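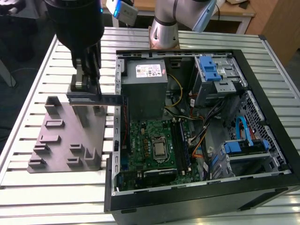 Fitting parts into an open computer case

A computer case is a metal box designed by someone with smaller hands than yours. Most of the swearing done inside one can be avoided before you start, and the rest can be kept down to a level the neighbours will forgive.

Park the small parts first. Brackets, clips and covers should each have a place of their own beside the case, in the order you'll want them. A holder that fits the part is best, as it keeps the thing upright and facing the right way. Failing that, an ice cube tray does for screws and a toast rack is surprisingly good with brackets. The lid of the biscuit tin is no good at all. Everything slides to one corner and comes out smelling of shortbread.

Put the case on its side, open face up. Working on an upright case means holding each part against gravity with one hand and looking for the screwdriver with the other, and gravity has more patience than you do.

Long parts go in from above. Hold an L-shaped bracket near one end, keep it level, and bring it over the wall of the case before you lower it. Poking it in at a slant is how paint gets scratched and cables get hooked. If it won't sit, lift it right out and try again. Leaning on it has never helped, though I have gone on testing this for years.

Start every screw by hand, two turns each, and tighten none until all are in. Janaka Munasinghe taught me this one Monday after watching me force the last of 12 into a hole it had no business in. The hole is still that shape.

Light from the side, please. A shiny metal worktop under a ceiling lamp throws glare straight back up at you, and a dark screw in a dark groove is as good as gone. A desk lamp set low will find most of them – the rest turn up in your sock.

Before the side panel goes back on, pick up the case and tilt it gently. If it rattles, you have a screw to find.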